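Dorngate Home & Workshop Forum
Small Spaces > Storage and Tidying
Thread: One tray or hooks for hand tools? (and the wallpaper stays, don't start)
Views: 1044

tealcorner
Posts: 122
16/02/2026

Hi all, I've been reading this board since December and finally have a question of my own. I've got a work nook with a gray marble-look top and walls up close on the sides and the back. The walls are papered in a dark teal floral, the big loud kind with pink and orange flowers and pale green leaves all over it. I LOVE it. My sister says it's like working inside a teapot.

My trouble is where to put tools down. I used to leave the screwdriver wherever I stopped using it, and against gray marbling with white veins running all through it you'd think a yellow and black handle would jump out. Nope! I could look straight at it and not see it. So I started using a shallow blue plastic tray, the rule being that the screwdriver goes in the tray and nowhere else.

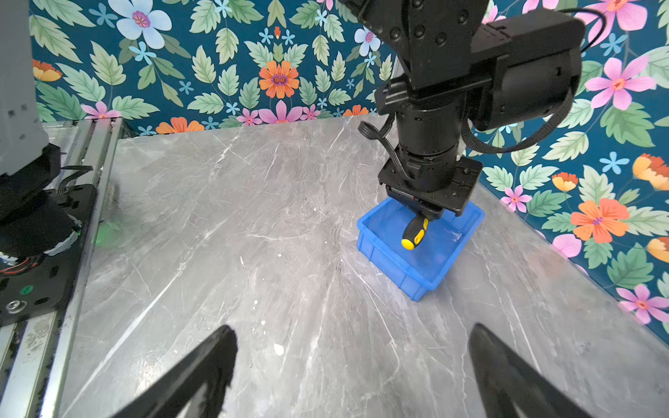

It mostly works, and I've only lost the thing once since (it was in my coat). But the tray eats up space at the back, and I also have a black hook rack up on the rail across the back wall that I hardly use. So do I stay with the tray or go over to hooks completely? And if it's hooks, how do you hang a screwdriver that has no hole in the handle?

mossandmortar
Hooks, every time. Anything flat and open turns into a junk drawer without the drawer. Mine started out as "just the screwdriver" and within a month it had batteries, a dried-up glue stick and a key I still can't match to anything. If there's no hole, make a loop of cord and tape it tightly around the neck of the handle, or get a couple of those spring clips. Zupan used to carry them by the register, not sure they still do.

Yvonne Hebden
I'm going to disagree with Moss. Hooks are great for things that want to hang – scissors, tape, a brush. A screwdriver wants to lie down. I taped loops on mine and they swung around and knocked into each other, and then one loop let go and the screwdriver landed behind the bench, where it lived until we moved.

Tray for me. Which way do you lay it in there? I put mine in the same way every time so my hand knows where to go.

tealcorner
Oh, I just sort of put it in! It ends up lying across the inside.

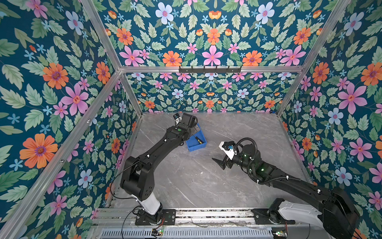
Screwdriver in its tray, back part of the worktop.

Should I be lining it up? The tray never sits square to the wall either, it drifts. I straighten it and ten minutes later it's crooked again.

mossandmortar
Crooked tray would drive me up the wall. Two dots of that putty stuff for hanging posters, under the corners, done. But I still say you've got a perfectly good row of hooks going to waste.

pinwheel_dan
Can I be the bad guy? I know you said don't start, but it's the wallpaper. You've got a busy pattern on the walls and a busy pattern underneath, so your eye has no place to rest. Of course you can't find a screwdriver. I'd paint it all white and you wouldn't need the tray OR the hooks.

Yvonne Hebden
Dan, she said don't start. And she isn't hunting for the screwdriver on the wall! I think that dark teal is gorgeous and I'd put it in my hallway tomorrow if I could get it past my husband. The bright blue is doing the job anyway, it's a nice clear color against gray.

tealcorner
Thank you Yvonne!! The paper stays, Dan. I will give you the marbling though. If I did it over I might pick something plainer for the top, but it's in and it wipes down nicely, so I'm keeping that too.

Moss, I looked at the hooks again and they're pretty small. I don't think a taped-up handle would sit well on them. What about light stuff up there, like a cloth or the small scissors? 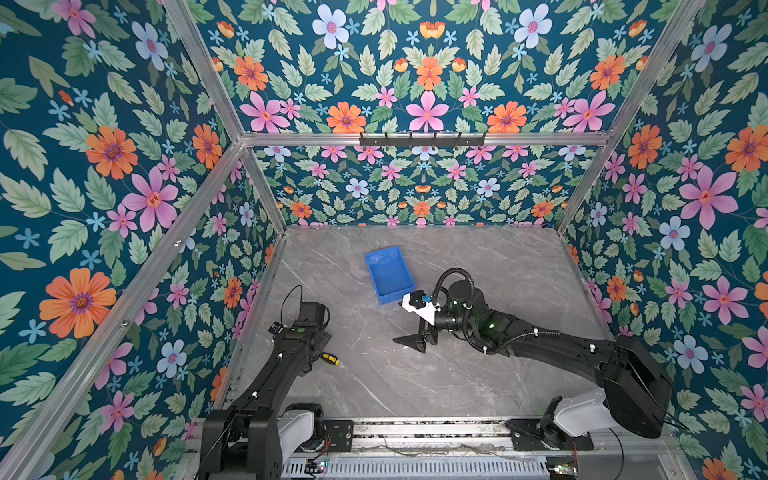
The nook with the tray out and the hook rack still bare.

mossandmortar
OK, those are littler than I was picturing. I take back the cord loop. Cloth, scissors, maybe a roll of tape on a bit of string. I wouldn't fill every one of them, you'd cover up your flowers.

Yvonne Hebden
Agreed on the cloth. I'd leave the screwdriver in the tray and see how you feel in a few weeks. If the tray bugs you, try a narrower one. Feltis has some long skinny ones that push right up against a wall, though I don't remember them coming in blue.

pinwheel_dan
White ones would look nice with white walls.

tealcorner
DAN.

Okay, going with the tray for the screwdriver, cloth and scissors on the hooks, and putty dots under the corners. Does the putty come off a shiny surface without leaving a greasy mark? I had some that didn't, on a fridge.

mossandmortar
Mine peeled off fine with a bit of dish soap. Try one dot in a back corner first and leave it overnight.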